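Zamani Home Forums > Kitchens > Putting dishes away

Pegboard flat on the counter – anyone else?

mudroom_mel
We rent in Onotton and the kitchen has one counter, 25 inches deep. I keep reading that perforated tops are great because you can stick pegs anywhere and plates stay put. My partner says it's a crumb trap. Who's right?

potluckpete
Your partner, sorry. I had one for 2 years in the Tillamgate apartment. Every hole eats rice. I ended up vacuuming my counter, which is not a thing a grown man should do before breakfast.

gladys_oh
Disagree! I love mine. Mugs, plates and a couple of baskets, and that's most of what lives on it. No food prep, so no crumbs. 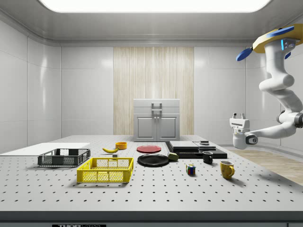

plates, mugs and the dark gray basket over on the left

mudroom_mel
Ooh, okay. Do you chop somewhere else then?

gladys_oh
On a board over the sink. Took me a week to get used to it.

potluckpete
So you bought a counter you can't use as a counter. Got it.

tinroof7
Be nice, Pete. I'm more interested in the walls. We're stuck between all tile and tile with a wood strip down the middle like this, and my sister thinks the wood will look dated by next September. I think plain white tile feels like a dentist's office.
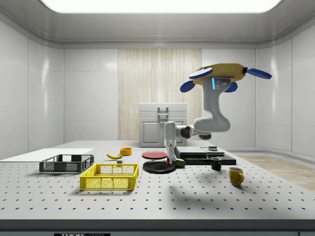 Re: tile or wood strip?

gladys_oh
Wood strip, every time. Just seal the bottom edge if it's near water.

potluckpete
All tile. Wipe it and you're done. I paid 50 bucks for sealer and still got a stain (coffee, my fault, but still).

mudroom_mel
Can we go back to my counter, haha. Baskets or drawers for the everyday stuff? I looked at the Posotus drawer inserts and they're all too wide.

tinroof7
Drawers for anything you use once a week, one open crate for the rest. Ours was a mess until we cut it down to two bins.
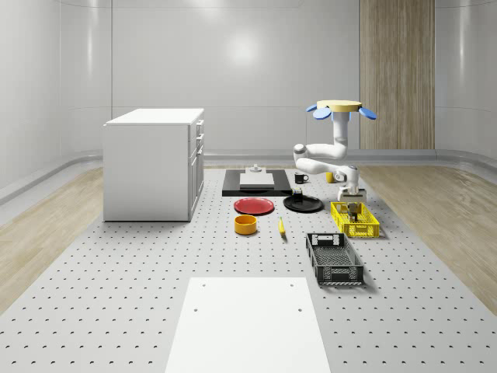 yellow crate on top, skinny drawers off to the left

potluckpete
Okay, the yellow one I'd buy. Still not doing the holes.

mudroom_mel
Measuring tonight. I'll try one crate first and leave the pegs for later – I can always return it.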